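Review: Solari kitchen arm, seen at the Wollel open day

Posted 25 May 2020

Verdict first, for people who don't want to read the whole thing: interesting hardware, thin demonstration, and a sales pitch that runs well ahead of both. I wouldn't put money down yet. I might look again after July, when the firm says a new software release is due.

Wollel is the dealer. Solari is the arm, or more exactly the arm plus gripper plus a yearly subscription to a package called Pilari that is supposed to let it handle ordinary kitchen stuff without being programmed move by move. They're pitching it at small catering kitchens, school cafeterias and "assisted living environments." I run a prep kitchen that turns out 300 lunches on a busy day, so I'm the kind of person they want in the room. I went with an open mind and a list of questions, and came home with most of the questions.

The open day

You sign in, you get a badge and a folder, and then you sit through thirty minutes of slides. The slides promise 500 "kitchen skills." I asked for the list. There isn't a list you can take home. I asked whether picking up a spoon and picking up a fork counted as one skill or two, and was told it depends how you define a skill. Well, yes. That was my question.

After the slides come the stations. The one I cared about was pots and pans, and I spent most of the morning there.

What it does

The job is simple to describe. There's a saucepan on a table and a glass lid, and the arm handles the lid by its knob. If you've ever worked a stove you know why a lid is a fair test. The knob is small, the lid is wide, and if you grab it a little off center it wants to swing. Lids also have to land on a rim, and a rim doesn't forgive much.

I'll give credit where I can. The movement was smooth and quiet enough to talk over. The two-finger gripper is a sensible choice for a knob, and I never heard a bang of glass on metal. I watched several tries. Most ended with the lid where it belonged. A couple ended with the lid sitting crooked, and the operator reset things by hand and started over without comment.

It is slow, though. A person does this in the time it takes to say it. I didn't bring a stopwatch and I wish I had, because the brochure's speed claims are given in "tasks per shift" with no word on what the tasks are.

What bothered me

The pan was small and stood on a clear patch of white tabletop with the handle sticking out to the side. There was no burner or steam, and no second pan crowding it. My stove on a normal morning has four pots touching each other and somebody's towel hanging off the rail. I asked to see it try with the pan pushed up against something. Not today, they said.

I asked about steam on the glass. The answer was that Pilari "generalizes." I asked about grease on the knob and got the same word.

The food on the table was toy fruit. Fine for a showroom, but a toy peach doesn't bruise or leak, so I can't tell you a thing about how the gripper treats a real one.
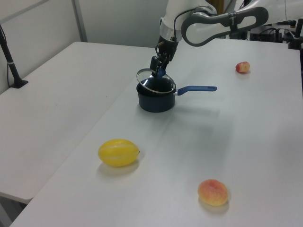
The lid station at Wollel: glass lid held at a tilt over the small saucepan.

Look at the angle of that lid. One side is well up and the other dips near the rim of the pan. A cook might tip a lid like that on purpose to keep steam off the wrist. Whether the arm was tipping it on purpose, or the lid was just hanging the way it got grabbed, I asked and didn't get a straight answer. It matters, because a hot lid full of condensation drips from its low side.

Cleaning and upkeep

The gripper fingers come off for washing, I was told, but I wasn't shown it. There's a cable looped over the wrist, and I'd want to know how that holds up near a fryer. Service is handled by an outside company, Fashola, and a visit outside the contract costs $800 before parts. The contract itself was "being finalized."

Compared with what?

A part-time helper. That's the real competition, and the helper can also wipe down the counter and sign for the produce delivery. I'd take the arm more seriously if Wollel would leave one in a working kitchen for a week and let the owner write down what happened. I offered mine. They took my number.

Good: smooth motion, low noise, decent hold on a small knob.
Bad: slow, tidy test conditions, vague skill count, service terms not ready.
Would I go again: yes, if they light a burner.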